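Plandgate -- two-arm cell, shared workshop build
README, last touched 15th October

Notes for whoever picks this up next. Built in the Tirncombe workshop, evenings mostly. Maintainer: Catalina Painemal. Ask before re-bolting anything.

What's in here
- config/ arm limits, home poses, gripper open/close values
- calib/ checkerboard captures and the solved files
- episodes/ recorded runs, one folder each
- tools/ the replay script and a viewer (slow, sorry)

Hardware
Two white arms on black mounting plates, both plates bolted to the aluminum front rail. Frame is extrusion. Orange wall left, blue wall right, marble-look floor. Checkerboard lives on the right side, along the blue wall. Controller box is an Irnier, config file matches firmware 6.

Task so far: potted fake flowers and the green tray. Pots go in the tray, any order, upright.

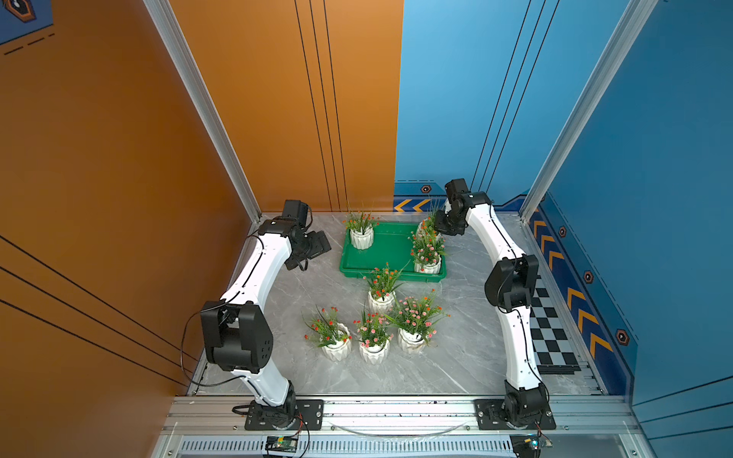

Can I run just one arm?
Set arms: left or arms: right in the config and the other one parks at home. Park pose is in config/home.yaml, check it before you power up.

Setup
1. Clone, run install.sh. Takes a while.
2. Plug left arm first. Ports get swapped otherwise and the script dosen't catch it.
3. Run calib. Board flat, don't lean on the floor panel.
4. Home both arms, speed low.
5. tools/replay with any episode folder, watch the first one with a hand on the stop.

Data
1355 episodes kept. Episode cap is 2000 steps, anything longer gets thrown out. Timestamps are from the controller -- not the PC clock, which drifts.
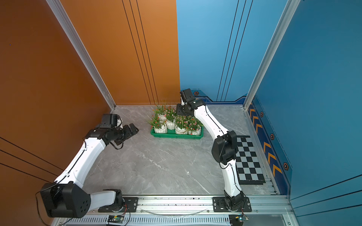
Bad runs are still in there, tagged fail in meta.json. Filter them yourself if you only want the good ones. Grip values in the oldest folders use the Figueroa scale, 2 units to one of ours. Convert script is in tools, not much tested.

Known problems
- Left wrist buzzes at high speed. Cable maybe.
- Viewer crashes on empty folders
- Grippers can hit each other over the middle of the floor, no collision check yet. Keep teh speed down.

To do
- proper cable clips
- strain relief on the board wires
- write the collision check -- Catalina has a half-done branch

License: do what you like with the code, keep the readme with it.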